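2/2/24, notebook, perception + planner side

Back on the knitwear clips. I'm about halfway through the Zollis batch and wanted to get my notes down before Joaquim Carrilho comes by asking why the grasp proposals look drunk on anything with a cable pattern. Short version: they do, I think I know why, and the fix is half in. Longer version below (sorry, I ramble when I type on the bench machine).

Three stills I keep going back to:

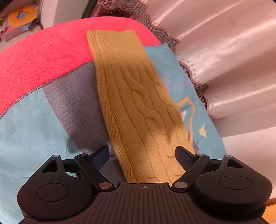
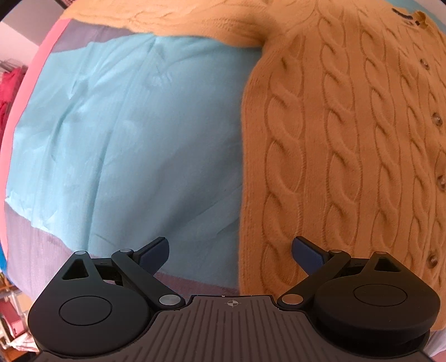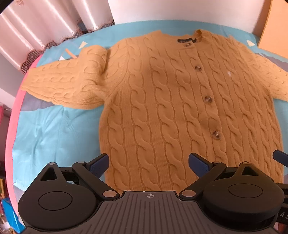 So, the keypoint model. What we call the Tranenen head (the garment keypoint network from January, not the old contour one) was trained to find collars, cuffs, hems and plackets, and on smooth fabric it's lovely. On cable knit it falls in love with the braids! Every twist gives it a local crossing, and it hands me a stack of "cuff" candidates running right down the front of the garment. I plotted the heatmap over the cardigan laid out face up, the one with the navy label inside the neckline, and the collar peak was fine, sharp even. The buttons gave me decent placket points too. But the left sleeve, which goes out to a perfectly good ribbed cuff, had its top score in the middle of the arm. Same story on the single sock: the head wants to put a feature on the braid down the center, when the thing I need is the folded edge of the cuff at the far end. And between the two finger pads, where I'd expect it to be most sure of itself, the confidence was mush.

First guess was resolution. Nope. I reran the batch at double the crop size and it got slightly worse, if anything, more braid to get excited about. Second guess was the fisheye undistortion, and that one deserves a proper note. The rectify step was still loading the calibration file from the previous mount, so everything away from the middle was getting pulled outward a bit too hard. You'd hardly notice near the crosshair on the palm plate. Out at the sleeves it matters a lot. Swapped in the right file, reran, and the placket line on that cardigan came out straighter than before. Still drifts right going down, but I'm fairly sure that's just how the garment lies. The braids were still winning, though, so a real bug but the wrong one.

What's helping is dumb. I low-pass the texture before the keypoint head sees it, then feed the original back in for the refinement stage only. The Sugiyama branch has it behind a flag, smooth_first, default off. Blur radius scales with the depth estimate, so a sock right up against the pads gets hit harder than a sleeve across the bed. Out of 3000 clips in the batch, 2894 now go through the whole pipeline without throwing. Before this morning 240 were failing, so that's better, but going through without throwing is a low bar and I haven't scored the keypoints yet. Don't quote me!

Segmentation is the next headache. The shot with the light blue garment and the orange cardigan side by side is a great test case, because the knit overlaps the blue a little and the mask keeps growing across that border. With the pads wide open, one over each garment, the planner really needs to know which one it's being asked about. Right now it picks by mask area, so a leaky mask wins the vote. I'd rather pick by whatever is nearest the midpoint between the pads, projected onto the cloth, with some memory over the last few frames so it doesn't flicker. Wrote the scoring function, no tests yet.

Also: the finger mask. I've been blanking the gripper out with one fixed polygon, drawn for the open position. When the fingers angle in, the pads slide outside of it and the segmenter happily calls dark pad "cloth". Needs to be a function of gripper width. We already log the width, so it's a lookup table and an afternoon.

Graltex viewer crashed twice when scrubbing backward with the heatmap overlay on. Restarting clears it. I saved both traces in the usual folder and haven't looked at them.

To do:
- turn smooth_first on for knits only, compare against plain on the smooth fabrics
- width-dependent finger mask
- delete the old calibration file so I can't load it again
- tests for the nearest-to-midpoint scoring
- ask Joaquim whether sock cuffs and sleeve cuffs should stay one class. I vote no

Scoring job for the smoothed set is queued on the big machine, results go in the next entry.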